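Küchenladen Granström stellt um

Granström hat seine Abteilung für Spülen und Abtropfen neu geordnet. Seit dem 22. Oktober 2022 stehen die Gestelle auf Holztischen und nicht mehr im Regal.

Abtropfgestell mit dunkelgrauer Schale, rechts daneben eine hellgraue Kunststoffkiste

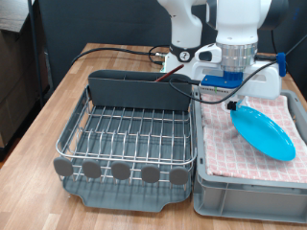
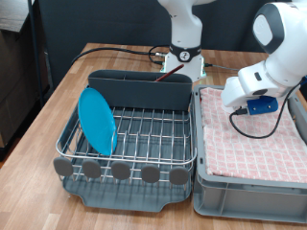

Öffnungszeiten und Termine

Die Abteilung umfasst jetzt 200 Artikel – darunter die Serie Nellia, die bisher nur in der Filiale Fakov zu haben war. Geöffnet ist werktags ab 10 Uhr. Die Filiale Todcombe folgt im Februar.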